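The Cell That Gets Swept Every Morning

If you want to know how the two-armed cell at Druketti is doing, ask to be there before eight, when the cloth and the hand brush are still out. The Gronitz workshop has kept it going since June, and most of that work is plain housekeeping, done slowly and with coffee nearby.
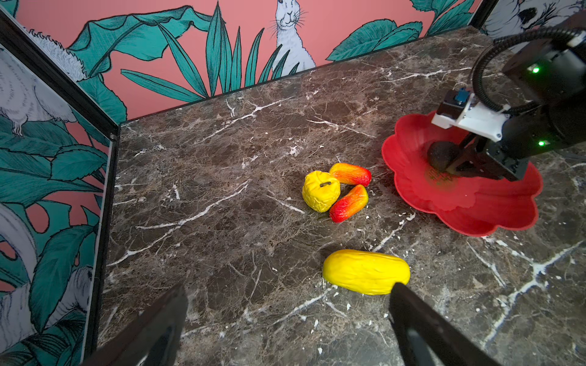 Photo: Druketti / Clustora

Toy fruit is the daily diet, and the rabbit on the wallpaper has watched a great deal of it go by. Crumbs gather on the marble, so the top gets brushed before anything else. Then come the fingertips, wiped and checked for wear (they are swapped after 600 hours), and then the cables, which somebody follows by hand from one end to the other - a dull job, and the one that has saved them the most grief. The log runs to 333 entries now, and I read far more of it than I meant to!

Setting the height of the fingers comes last, over bare stone. Polished marble throws light back at a camera, so they take the reading at a low crawl, and then take it again, and it eats up roughly 2 hours if the lamps have been moved.
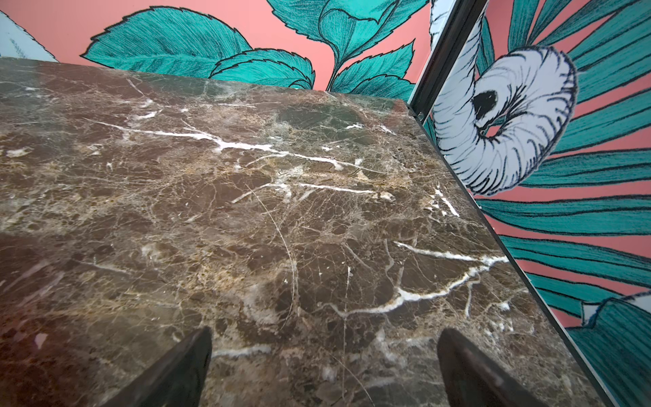

Matlala would rather see the top covered with a matte sheet, and has told the workshop so more than once, on the grounds that a shiny surface makes every height check longer than it needs to be. The workshop likes its marble. For now the sheet stays rolled up on a shelf beside the spare fingertips.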